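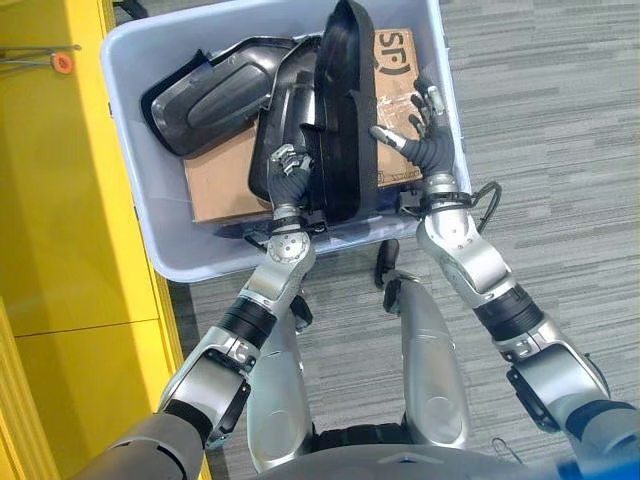 Search this site Enter keywords Go

Count the bad tries too

By Rakiya Bako

In my field we like to report one number. The robot was asked to do a thing, it did the thing in so many tries out of so many, and the paper prints the percentage in bold. I have written such papers and I will probably write more. But I have come to believe that this number, in the way most of us produce it, tells the reader very little, and I would like to explain why.

Our group works on taking mixed parts out of a bin with two arms and two hands with fingers. The parts are car trim: curved, black, some of them shiny, and lying against each other at odd angles. It is a dull task for a person. For a learned policy it is still hard, mostly because the first touch changes everything that comes after. When a hand goes between two panels, both panels can shift, and the plan made a moment before is already old.

Last May we compared two ways of training. The first, which we call Teltus, copies human demonstrations directly. The second, Holtine, uses the same demonstrations but also learns from the tries in which the operator made a mistake and then recovered. We ran 50 trials of each. Teltus cleared the bin in 20 of them and Holtine in 34. You can imagine the sentence we wanted to write.

We did not write it at once, and the reason was a small argument about what a trial is. In our lab, as in many others, the person who runs the test also prepares the bin. If a part lies in a way that looks impossible, this person moves it a little. If the arm stops early because of a cable or a software fault, the trial is thrown away and repeated. All this is normal and mostly fair. But each time, somebody decides, and this somebody usually knows which method is running.

So we asked a colleague from the Trerley group to prepare the bins without knowing the method, and we kept every trial, also the ones we would have liked to repeat. Holtine was still better. The distance between the two was smaller, though, and six of the new failures were of a kind we had never put in our notes. The hand closed well on a panel, lifted it, and pulled up a second part that was hooked behind it. In our earlier tests we had been laying the parts so that they did not hook. I am quite sure we did not intend this. We were only being tidy.

Some colleagues tell me that such care is too expensive. A student has one robot, shared with others, and a deadline. I have sympathy, because I was this student. Still, I think the cost is often described as larger than it is. To keep a failed trial costs nothing. To write down how the bin was filled costs a few minutes and a photograph before each run. The blind preparation is harder to organize, I admit, and for a very small lab it may be too much to ask.

Another objection is more serious. Babalola, who reviewed an early draft for us, wrote in the margin that a success rate with all the mess left inside measures the cables and the drivers as much as the method. I agree with half of this. If the purpose is to compare two learning rules, a broken connector is noise. But then report it as noise: say how many trials ended this way and for which method. One of our policies moved the wrist more sharply than the other and had more cable stops. If we had deleted those runs, we would have deleted a property of the method.

What I would ask from authors is modest. Publish the full list of trials, with one line for each, and describe how the objects were placed and by whom. From reviewers I would ask for a little patience when the honest number is low. A paper that reports 20 out of 50 and shows what happened in the other runs has taught me more than many papers with a higher figure. I could take its failures to my own robot the next morning and look for them there, and in our case I found two.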